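Forum Lernende Systeme – Bereich Datenerhebung und Simulation
Thema: Mindestanforderungen an simulierte Demonstrationen (Küchenszenen)

Imogen Whiteley
31.05.2018
Sehr geehrte Kolleginnen und Kollegen,
für das Vorhaben Storka liegen derzeit 3.838 teleoperierte Demonstrationen vor, sämtlich in der Simulation erzeugt. Vor der Freigabe bitte ich um Stellungnahme zu der Frage, ob die Variation der Arbeitsfläche und der Beleuchtung genügt. Strittig ist insbesondere die gemaserte Marmortextur in Verbindung mit harten Schlagschatten. 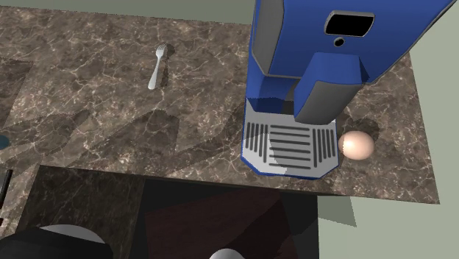 Nach meiner Auffassung sollten solche Episoden im Bestand verbleiben. Ein Verfahren, das nur auf einfarbigen Flächen gelernt hat, wird an kleinen, hellen Gegenständen scheitern, sobald der Untergrund unruhig ist.

Ferhat Sarıgül
Der Einschätzung kann ich mich nur teilweise anschließen. In unserem Projekt Promari haben wir 900 Episoden mit vergleichbarem Untergrund nachträglich ausgesondert. Die Bedienpersonen griffen dort merklich zögerlicher, und das Modell übernahm dieses Zögern. Ich rate dazu, Textur und Schatten erst beim erneuten Rendern zu variieren und die Erhebung selbst unter neutralen Bedingungen durchzuführen.

Mpho Ngubane
@Ferhat Sarıgül: Damit wird das Problem verlagert. Wer unter neutralen Bedingungen steuert, zeigt keine Korrekturbewegungen, und gerade diese fehlen später. Ich bitte außerdem, die zweite Ansicht in die Prüfung einzubeziehen. Bei Storka wird je Episode auch eine Außenansicht gespeichert, in der der Arm einen erheblichen Teil des Bildes einnimmt.

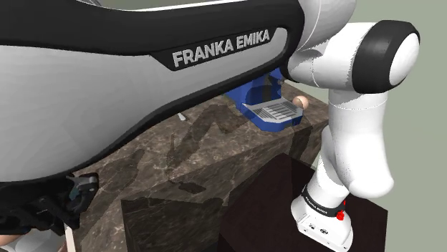
Außenansicht mit Arm, Sockel und Marmorblock; auf dem Block die blaue Maschine.

Für die Beurteilung von Greifvorgängen halte ich diese Ansicht allein für unzureichend. Als Ergänzung ist sie brauchbar.

Ferhat Sarıgül
Hinsichtlich der Verdeckung stimme ich zu. Hinsichtlich der Korrekturbewegungen nicht: Diese lassen sich durch versetzte Startposen gezielt hervorrufen.

Refilwe Mofokeng
Ich verweise auf die Vorgabe aus dem Dezember. Danach sind je Aufgabe 2.000 Episoden vorzulegen, und die Beleuchtung ist in den Metadaten zu vermerken. Letzteres fehlt bei Storka bislang.

Imogen Whiteley
Der Hinweis ist berechtigt. Die Angaben zur Beleuchtung werden nachgetragen. Die Marmorepisoden erhalten ein eigenes Kennzeichen und können damit beim Training wahlweise ausgeschlossen werden. Herr Sarıgül, wäre dies für Sie tragfähig?

Ferhat Sarıgül
Unter der Voraussetzung, dass 2 getrennte Trainingsläufe ausgewertet werden – ja.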